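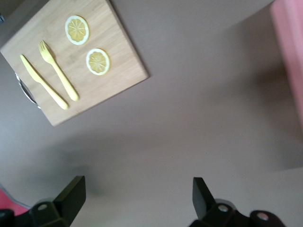

Wooden board with a metal handle

Hi Jaruwan, and hello to everyone at Nordin who reads these!

September went by fast. The Sernwood supper club is up and running again after the summer break, and we had 28 people sign up for the first round of classes (I was hoping for 20, so I'm pretty happy). Most are from the Stastum side of town, and a few came because a neighbor dragged them along.

We're doing three evenings: soups, beans and flatbreads. Soups went great. Beans ran way over because I forgot how long chickpeas take, so we ate at 9:15 and the bus people had to leave with theirs in tubs. I've moved the start up to 5:30 for next time.

Money: the grocery part of the grant is on track. Rent is a little over, as the hall added a cleaning fee that wasn't in my budget. Could I shift some of the printing money to cover it? We've hardly printed anything, people just take a picture of the recipe with their phones.

Still to do: the food safety course for our three new helpers, and a second fridge. Kirnovier offered us a used one but it has to fit through the side door, and I haven't measured yet. I'll send the receipts with the next report.

Talk soon!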